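Frequently Asked Questions: Moving Your Support Contract from Derville to Turcombe

Derville and Turcombe became one company in November. We are an IT services provider for small and mid-size businesses, and many of our customers wrote to us with the same questions. We collected the answers on this page. If something is missing, please write to the transition desk and we will add it.

Is my contract still valid?

Yes. Every contract signed with Derville stays valid until its normal end date, with the same price and the same response times. You do not need to sign anything now. When your contract comes up for renewal, you will receive the new one from Turcombe, and you can compare both before you decide.

Which name will be on my invoice?

Invoices show the name Turcombe, with your old Derville customer number in the reference field. If your accounting department must register a new supplier, ask us for the supplier form and the bank confirmation letter. Please do not change bank details because of an e-mail only. Call us first on the number that is printed in your contract.

I have an open ticket. Do I need to open it again?

No. All open tickets were copied to the new system, together with the comments and the attached files. The ticket number is different, but you can still search by the old one. Tickets closed more than two years ago were not copied. We keep them in an archive, and we can send you an export on request.

How do I log in to the new portal?

Use the same e-mail address as before. The first time, you must choose a new password and confirm a second factor, which can be an app or a hardware key. We do not send codes by text message anymore. The invitation link works for 40 hours. After this time, click "Send again" on the login page.

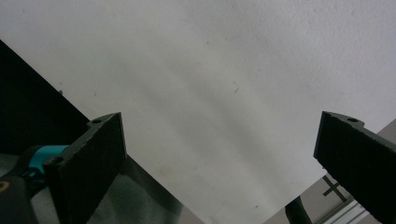

If your company uses single sign-on, your administrator has to add the new portal as an application before the users can enter. The setup takes some 35 minutes if you have the rights to change your identity provider. The guide is in the Documents section of the portal, and there is one version for each of the common providers.

Who is my contact person now?

Most customers keep the same account manager. If yours has changed, you received a letter with the new name and direct phone number. For questions about the transition itself, the responsible person is Jussara Fagundes, head of customer transition. Her team answers in English, Spanish and Portuguese.

What happens with Drirkinex?

Drirkinex, the monitoring agent that Derville installed on customer servers, continues to be supported. It will receive security updates as usual. New features will be made only for the Turcombe version of the agent, so we recommend to plan the upgrade. The upgrade is free for contracts that include monitoring. A restart of the agent is needed, but not a restart of the server.

My firewall blocks the new agent. Which addresses should I allow?

The list of addresses is in the portal, under Network Requirements. Only outgoing connections are used. Please keep the old addresses open until all your servers are upgraded, otherwise you will receive alarms for the servers which still have the old agent.

What is the Orbán team?

Orbán is the name of our security practice. It offers log review, phishing tests and help after an incident. It is a separate service and is not part of the standard support contract. Contracts for more than 667 devices include one security review per year.

Is there a limit on devices?

The standard plan covers up to 2000 devices. Above this number we prepare an individual offer. Phones and tablets count as devices only if they are managed by us.

Can I cancel because of the merger?

The normal notice period in your contract applies. If your account manager or your service hours were changed and you do not agree with it, contact the transition desk and we will look at your case individually.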